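首页 > 社区求助 > 工业自动化 > 机器人故障与安全

料框取件时机器人反复报碰撞停机，每次都在转第六轴的时候

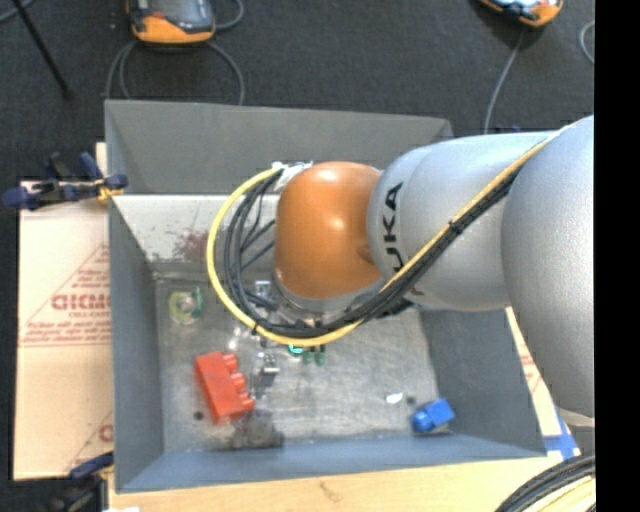 本页最后更新：7月，22:41

Keisha Szabo

各位好，设备是一台 KUKA，放在我们的试验间里做散件料框抓取，框里的零件大小、材质都不一样，红色积木块、蓝色块、小金属件混在一起。料框是灰色的敞口框，左边用两个夹具夹住。相机和抓取规划用的是 Galari 的软件，单元控制和安全部分是 Varex 的。

问题是这样的：程序跑起来以后，前面都正常，过一段时间机器人会在料框里突然停下，示教器上提示外力超限，也就是碰撞检测触发。停下的时候法兰朝下，已经伸进料框。我一开始以为是撞到框壁或者框底了，但把停机位置读出来看，离后壁和框底都还有余量，手动往上抬也没有刮到东西。

我统计了一个班的日志，一共 741 次取件，停了 30 次。停机的抓取里绝大部分有一个共同点，就是规划出来的姿态要求第六轴转到比较大的角度，而且都是往正方向转。角度小的时候基本不停。

已经试过的：

1. 把运行速度从 100% 降到一半，停机次数少了一些，没有消除。
2. 重新做了负载标定，质量和重心的数值跟原来差不多。
3. 把料框里的东西全部拿掉，空框走同样的点位，照样停。
4. 检查了框的固定，夹具没有松。

还没有动碰撞检测的阈值。同事 Wang 建议直接把阈值放宽，说他以前在别的线上就是这么处理的，我不太放心，所以先来问一下。

另外补充一点，前几天有一次停机以后，我把机器人点动出来，发现黄色那根粗电缆绷得比较紧，松开第六轴以后它又弹回去了。当时没在意，现在写帖子才想起来。电缆是沿着手臂下来，跟一束黑色的线一起，在手腕左边绕一个大圈，再固定在橙色关节旁边。请问这个走法有没有问题？

码头边的老周

先放宽阈值试试，我们厂里几台都放宽过，不影响生产。碰撞检测本来就容易误报，低温启动的时候尤其明显，跑热了就好了。实在不行就关掉，反正外面有围栏。

Storkgate 维修组

楼上的办法不要用。空框也停，而且只在第六轴往一个方向转的时候停，这已经不像误报了，机器人确实受到了外力。放宽阈值以后机器人不停，力还在，最后坏的是电缆或者接头。

最后补充的那一段是重点。按照片里的走线，黄色粗电缆和黑色线束从手臂上斜着下来，经过法兰下方，再从橙色关节左边往上绕回去，圈的上端用白色的扎带一类的东西固定在关节左上侧，中间只在银色那一段上有一处黑色绑扎。这种走法的问题有几个。

第一，圈的两头都是定死的，手腕一转，长度只能从圈里出。往一个方向转，圈变小，电缆往法兰上缠；转到一定角度，余量用完，就开始拉关节。控制器算出来的外力就是这个。你说角度小的时候不停，和这个情况是对得上的。

第二，圈的最低处离料框太近。手腕进框的时候，最先碰到零件或者框壁的可能是电缆，这一点抓取规划通常不知道，碰撞模型里一般只有手臂和工具，没有电缆。你读停机位置觉得离框壁有余量，算的也是法兰的余量，电缆圈的要另外看。

第三，黑色线束里有几根细的是横着往手腕走的。粗电缆绷紧之前，细的那几根可能已经受力了。建议先查细线。

排查可以按下面的顺序做，大约一个小时能做完：

先把机器人开到料框外面的空旷位置，切到手动慢速 T1，速度不超过 200 mm/s。人站在侧面，手不要伸到线圈里。一定不要在自动模式下凑近看电缆。

单独点动第六轴，从零位开始往正方向转，每 10 度停一下，看圈的形状，同时在示教器上看第六轴的力矩。力矩突然变陡的那个角度记下来。再往负方向做一遍。

然后第五轴也要配合着做。法兰朝下的时候和法兰斜着的时候，电缆需要的长度不一样，只在一个姿态下试是不够的。拿日志里停机的那几个姿态，在框外面同样的手腕角度下复现一遍。

如果复现出来了，断电上锁以后再动电缆。把所有的固定点拆开检查，重点看外皮有没有压痕、发白，接头的尾部有没有歪。有损伤的直接换，不要包胶布继续用。

重新布线的时候，固定点往后移，余量放在手臂后段，手腕那里只留必要的长度。有条件就装一个带回拉的管线包，没条件至少把扎带换成内侧有软垫的线夹，扎带时间长了会勒进外皮里。

线没弄好之前，在规划软件里把第六轴的范围限制住，取刚才记下的角度再往回退 15 度。抓取成功率会掉一点，可以接受。

还有一件事和停机无关：碰撞检测不是安全功能，不能代替围栏和门锁，反过来也一样，有围栏不等于可以把它关掉。围栏保护的是人，它管不了电缆。

Keisha Szabo

按维修组说的做了，回来报一下结果。

第六轴往正方向转到 71 度时力矩开始明显上升，再往上一点就报停机，和日志里的情况一致。负方向一直转到程序用到的最大角度都没事。法兰斜着的时候还要更早一些，这一点之前完全没想到。

断电以后把固定点拆开了。黄色粗电缆外皮上有一道浅的压痕，没有破。细线里有一根接头尾部已经歪了，拨一下信号就断，这个应该能解释上个月传感器偶尔掉线的事，当时我们还换过一块 I/O 模块，看来是白换了。

目前第六轴已经限位，阈值没有改。限位以后跑了一个班，没有再报外力超限，不过有几个贴着框角的零件抓不到，要人工停机拿出来。新的线夹和替换的线已经订了，货期两周。

还想再问一句：Galari 那边能不能把电缆圈当成一个简单的几何体加到工具模型里？圆柱或者盒子都行。有人做过的话请告诉我大概留多大的余量。

Storkgate 维修组

可以加，用盒子就行，坐标跟着第五轴走，不要跟法兰走，不然第六轴一转盒子也跟着转，和实际不符。余量先按圈在最松的时候的外形量，每边再加 20 毫米。抓不到的零件会变多，等新线装好、圈收小以后重新量一次。

压痕那根也一起换了吧。没破不代表里面的芯线没事。

上一帖　下一帖　返回版面　相关标签：碰撞检测　管线包　料框抓取　发帖须知

联系管理员 | 版权归社区及发帖人所有，转载请注明出处 | 返回顶部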